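Electric steamer or bamboo for frozen bao?
Small Appliances > Steamers and rice cookers
14 replies – 3,767 views

Wososon
Posted March 17, 2025
I've had a bamboo steamer since November and I'm fed up with it. It sits over a pan, the pan boils dry and the bottom scorches. Thinking of an electric one with a steel tray. Mostly for buns from frozen. Anyone got one?

Brudberg
Yes, use mine most weekends. Steel tray, glass lid, one knob. Pictures of it below.

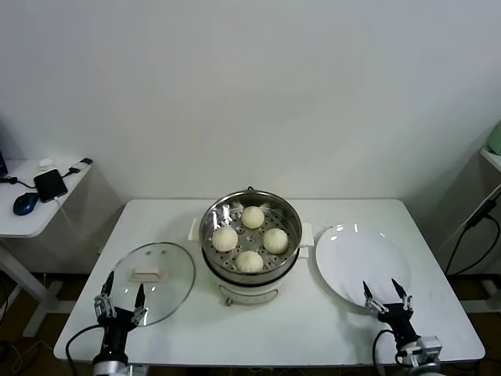
Spacing matters more than which steamer you buy. Buns swell, and if they touch they tear when you pull them apart. Four in a diamond like that is as many as I'd put in one tray. I don't bother with paper either, just a wipe of oil over the holes. Get the plate out before you start so you aren't hunting for one with a hot bun in your hand.

Mulligan
Disagree about the paper. Oil on steel works until you leave them five minutes too long, then the bases stay behind. Squares of baking paper cost next to nothing.
Also I'd never go electric. Bamboo soaks up the drips. A glass lid drops them straight on the buns and you get wet patches.

Brudberg
Tea towel round the lid sorts the drips.

Liltetti
Where do you keep it though? My kitchen has one short bit of worktop and the kettle is on it.

Brudberg
Not on the worktop. I set it up on a table.

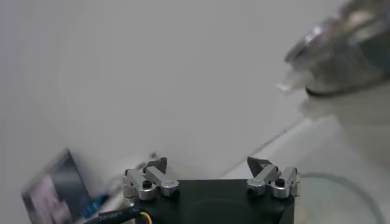 Steam is what wrecks kitchens, so don't run one of these under a wall cupboard. My old one lifted the veneer off a door in a year. A table against a pale, bare wall is much better, as there's nothing overhead to spoil and you can wipe the wall down after.

Mulligan
You'll be repainting that wall.

Wososon
What wattage should I look for? Some are under 1,000 and I don't know if that's enough.

Liltetti
Mine was 1,000 and fine for one layer. Slow with two. Can you take the handles with bare hands, Brudberg?

Brudberg
I use a cloth. They're plastic but the steel next to them isn't.

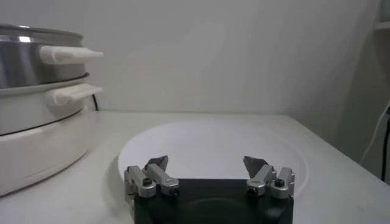
Steel pot on top, steamer tier under it, plate ready next to it.

Wososon
Thanks. Going electric, with paper. Keeping the bamboo for now in case Mulligan is right.

Mulligan
Frozen buns want 3 minutes more than the packet says, whichever you use.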